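Laundry Care Guidance for Residents
Trostham Housing Services, Household Information

Front-loading washing machines perform best when a few simple habits are kept up. Load items one at a time and shake each piece open. Sheets and towels should never be packed so tightly that a hand cannot fit above them. Empty all pockets and close zippers before washing. 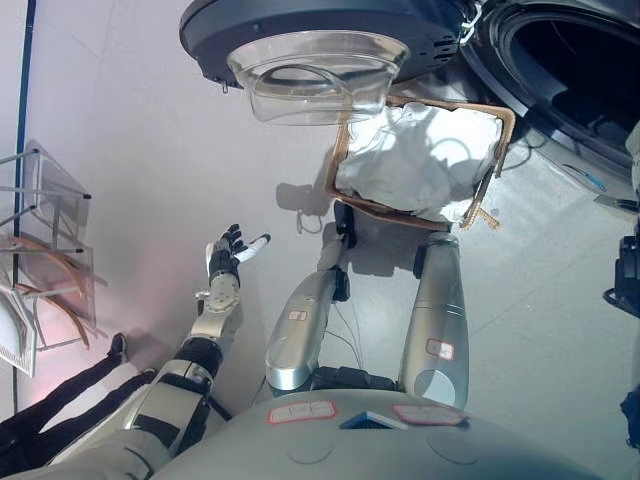

Detergent should be measured for the size of the load. Too much leaves residue in fabric and in the drawer, which should be removed and rinsed every Sunday or after each 4 loads. Residents with soft water may use less than the package suggests.

After the last load of the day, leave the door ajar and wipe the folds of the rubber gasket with a dry cloth. Stains on white cotton should be treated before washing and checked before the item goes into a dryer.

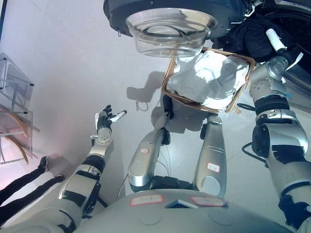 Floors in laundry areas require regular attention. Lint and spilled powder become slippery when damp and should be swept up before mopping. On a pale white-gray floor such as this one, a plain damp mop and a mild cleaner are recommended; colored cleaners may leave a tint. Allow the floor to dry fully before the room is used again.

Questions about shared machines at the Closilthorpe building may be directed to Retno Jugah, extension 411.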